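Forum > Manipulation and Learning > Paper talk
Bomus utensil sorting result, does anyone buy the 80 percent?
Started Feb 6, 2023

tableleg_torque wrote:
Read the Bomus writeup twice now. The claim is that you collect 900 demos by hand with two-finger grippers, no arm in the room, train one policy, put it on a Carvalho arm and it sorts mixed cutlery 80 percent of the time. I have a hard time with that number. What counts as sorted? If a chopstick ends up leaning on the outside of the caddy, is that a success? The scoring gets one sentence. The architecture gets three pages.

mossy_bearing wrote:
It's in the appendix. A trial passes if every item is inside a compartment when the clock stops. Any compartment, so yes, "sorted" is generous. I still think it's a decent result. Thin round sticks on a hard table are miserable to grasp.

tableleg_torque wrote:
Then call it "put away." And 80 percent of how many trials? I found 400 in one table, but that looks like all the ablations lumped together.

kp_gain_too_high wrote:
You're being rough on them. The Proralach team did much the same thing back in September with teleop and it took ages per demo. Holding the grippers in your own hands is a lot faster, and you get a normal kitchen and not a lab bench with a green sheet on it. Even if the success rate is padded, the collection method is the part worth copying.

null_space_larry wrote:
Faster, sure. But a human wrist does things the Carvalho can't, and I don't see where they throw out the demos the arm can't reach. Fanderia filtered theirs and lost a good chunk. If Bomus didn't filter, I want to know how the arm copes. If they did, 900 isn't the real number.

mossy_bearing wrote:
Good point on filtering, I missed that. Disagree that it sinks the paper, though.

tableleg_torque wrote:
My bigger problem is variety. We're doing hand-held collection on the same kind of task, so have a look at how much changes between views and how much doesn't.
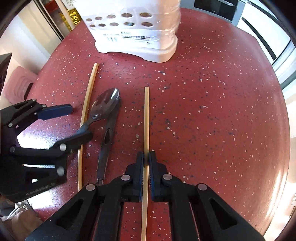
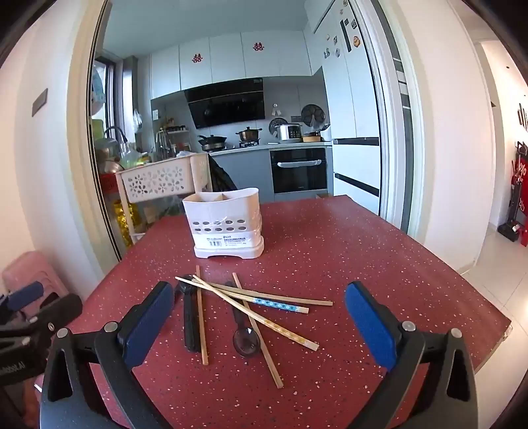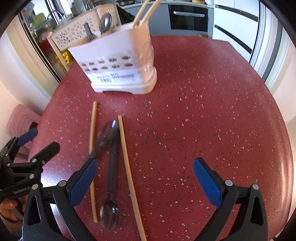
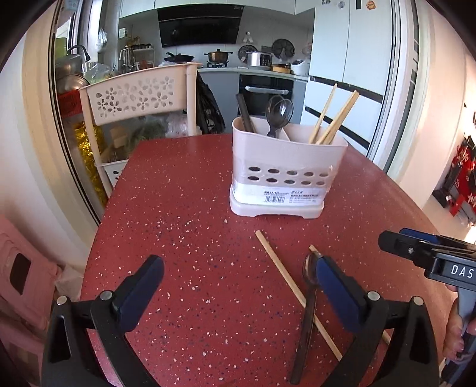 Same red speckled table in all four, with a caddy standing on it. The second one has a real pile, chopsticks crossed over each other with a spatula and a spoon under them. In the first and third the pieces lie more or less parallel, and I'd expect a policy to look great on those and fall over on the pile. One average over both tells me very little.

Re: Bomus utensil sorting result

kp_gain_too_high wrote:
OK, the pile versus parallel split is fair. I'd read that table. You could get most of it from their rollout videos if someone has the patience to label them.

null_space_larry wrote:
I'd also want a different table. Dark red with light specks under pale wood is pretty kind to a vision model — put the same chopsticks on a light wood top and see.

mossy_bearing wrote:
They do have 4 held-out scenes. Same caddy in every one, from what I can tell.

tableleg_torque wrote:
So that's new rooms with the same target. I'll write to the authors about the scoring and the filtering and post whatever comes back. If the single-pile number is over half I'll take back most of the first post.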